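The ironing pile, and how it beat me

I've been meaning to write about laundry since May, which tells you how exciting life is here at the moment (very!). My neighbour Genowefa Szczepańska folds everything the minute it's dry, and she does it so beautifully that I came home from her kitchen one evening quite determined to mend my ways.

So I cleared the big table, put the baskets up at one end where I could reach them, made a pot of tea and gave myself 45 minutes. Tea towels first, then pillowcases, and I must say I was enjoying myself, with the radio on and the window open.

Then I got to the patterned one. I do love it, all those teal squares and diamonds on the grey and white stripe, but getting the corners to meet is another matter. I tried it in half lengthways, I tried Genowefa's way with the chin, and after 3 goes I left it in a heap and topped up my tea.

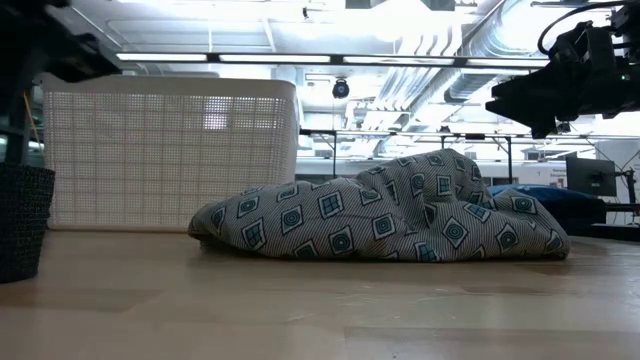
What I'm trying next

Genowefa says to lay it out flat and smooth it from the middle before folding anything at all. I'll have a go tomorrow morning, before breakfast if I'm up, and let you know how I get on.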